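Nach der letzten Saison in der Bezirksliga war mein alter Baseballhandschuh durch, also musste was Neues her. Geworden ist es der Fleury 723 von Skondska, ein Infield-Modell, und ich spiele ihn jetzt seit 5 Monaten an der dritten Base.

Am Anfang war das Leder bretthart! Zwei Wochen lang hab ich abends Bälle reingeworfen und geknetet (meine Nachbarn in Bemau kennen das Geräusch inzwischen), dann ging er endlich zu. Seitdem bin ich echt verliebt – die Tasche ist flach, der Ball ist sofort in der Wurfhand, und harte Grounder brennen kaum noch. Nur das Handgelenkband nervt, das lockert sich in fast jedem Spiel. Bei bis zu 300 Euro je nach Händler darf man da mehr erwarten.

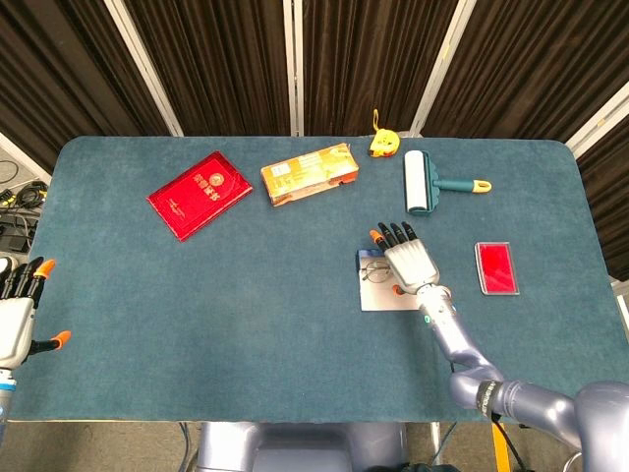

Kleinkram auf der blauen Matte, hinten rechts Maßband und Fusselrolle.

Den Clelura von meinem Bruder hatte ich auch mal an, der ist weicher, aber mir zu groß. Von mir gibt's vier von fünf Sternen.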